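January 22, 2022

Fridge door task, planner and perception notes

Picked up from the branch with the new contact checker merged in. Rebuilt Retimix against it, no errors, but the trajectory timing came out different for the same waypoints. The merge had put the default joint velocity limits back. Copied our limits file over and the old timings returned.

Door angle estimate is still the weak part. The Brurnano plane fit works well on matte surfaces and poorly on the glossy upper door, where it latches onto reflections and reports a plane that isn't there. Masked the upper door out of the cloud and fit only on the lower freezer door. 152 frames replayed from the log, and the hinge axis now stays put across all of them. The ribbed lining on the inner face throws some noise into the normals once the door is open, so I widened the inlier band on that side only.

Closing behaviour: the old script drove the palm at a fixed point, fine if the door is where you think it is. Changed it to an arc around the estimated hinge, with the right hand starting near the inner edge of the door and fingers spread. Left arm is parked low so the planner stops proposing paths across the table corner.

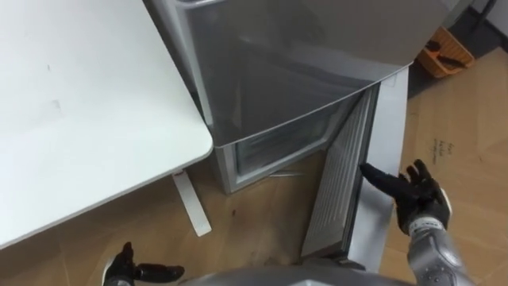 Langlois config has the control loop at 400 Hz and I left it there. Tried a 30 ms filter on the wrist force signal - smoother, but it delays the contact flag enough to matter on a light door. Backed it out.

Open items:
Bronier logger drops the hand joint names when the file rolls over. Ticket 3364, still open.
Collision model has the table as a box with square corners. Should round the near one, as the planner is giving up reach it could use.
Hinge estimate needs a confidence value the arc planner can read before it commits.
Rename the limits file so the next merge doesn't clobber it.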